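Beroncombe Cemetery changed its rules on grave flowers on 4 April 2021. I've had a few messages asking what's allowed now, so I'll put it all in one thread.

Fresh flowers are fine at any time of year. Take the wrapping and ribbon home with you. The bins at the Barrera Street gate are for green waste only.
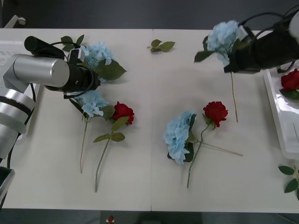

The old lawn section has the strictest rules because of the mowers. Artificial flowers have to sit in the vase built into the plaque, stems fully in. Blue hydrangeas have big heads and catch the wind, so wire them down or pick something smaller. Red roses like those ones hold better.

There are 33 rows in the lawn section and the rule covers all of them. The monumental section is more relaxed – you can use your own pot if it isn't glass.
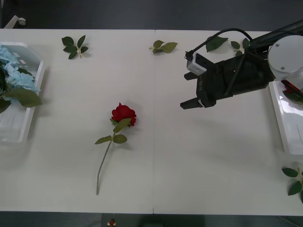 Clean-ups happen twice a year and the next one is in August. Anything faded or lying loose gets removed. A single rose on its side, with no vase holding it, would count as loose even if it looked new. Items are kept in the shed for five weeks.

To get something back, ring the office and give them the plot number. Mine is 137, and they found my things straight away.
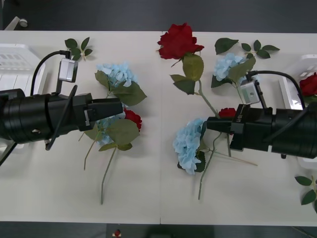 The office won't post items out, so you do need to go in. Parking is off Kedano Road. The gate on the Funalside end is still locked and I don't have a date for when it will open again.

Solar lights and windmills are a separate form. I'll add the details when I've got a copy.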